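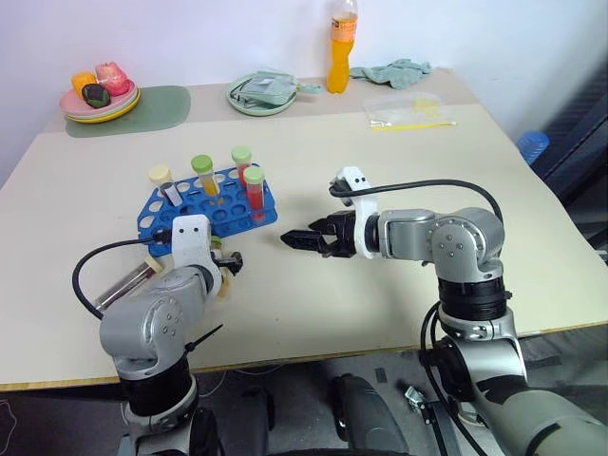
Dadley Test Tube Rack, Blue

I've been selling lab bits and classroom bits out of the same back room for a long while now, and the blue Dadley is the rack I end up recommending more than anything else on the site. It's a plain plastic rack with rows of round holes. You drop your tubes in, they stay where you can get at them, and you get on with your day. I keep one on my own packing bench full of pens and a glue brush (sorry, Dadley).

What I like about it first is the color. Clear racks look smart in a catalog, but put one on a pale table next to clear tubes and I lose the whole lot. Blue shows up. If you've got a yellow liquid in one tube and a red one in another, you can tell them apart from across the room, and you can spot an open hole just as fast when you're putting something back.

Second thing — it's light! I carry it one-handed when it's empty. With full tubes please use both hands, and keep the caps on while you're walking. Aranka Fodor, who buys these for her after-school science club, has the kids carry it between them like a tray, and she's ordered from me twice more, so I guess that's going fine.

Which tubes fit?

Any tube that slides into the hole without forcing. I know that sounds like a dodge, but tubes with the same name on the bag can be a hair different from one maker to the next, so measure yours across the body and write to me before you order if you're unsure. The Kiss capped tubes we stock are the ones I use in mine. A skinny tube will go in too, it'll just lean over to one side. Doesn't bother me for an empty one. For anything with liquid in it I'd want it standing up straight.

Caps

Caps aren't included with the rack. The Kiss tubes come with theirs, and you can pick green or cream. I tell everyone to buy both and use the color for something: green for filled, cream for empty, or green for this week's batch and cream for last week's. Pavithra Kurian in our office does it by shelf and gets quite stern if you mix them up.

Cleaning

Warm water, dish soap, a bottle brush for the holes, then leave it upside down on a towel. I don't put mine in the dishwasher and I wouldn't put it in an autoclave. If you need something that can take that kind of heat, look at the Brevotach metal rack, which costs more and weighs a good deal more too. Food coloring wipes off the plastic if you catch it the same day. Leave it over a long weekend and you may get a faint pink ring (ask me how I know).

Ordering

Item number: 319
Color: blue
Sold as: single rack, or pack of 2
In the box: rack only, no tubes or caps
Goes well with: Kiss capped tubes, Altari tube labels

We had 300 of these come in and the schools usually clear us out before December, so if you need a lot of them for spring, get in early and I'll hold them for you. Bigger orders go through Akash Jaiswal, who can also do you an invoice in place of a card payment. Just put "rack quote" in the subject line so it doesn't land in my pile — my pile is terrible.

Returns are fine as long as the rack hasn't had anything nasty in it. Rinse it, dry it, pop it back in the box with your order slip. If it shows up cracked, email me a photo and I'll send another one out, and you can keep the cracked one for pens.

Page last updated Aug 26, 2024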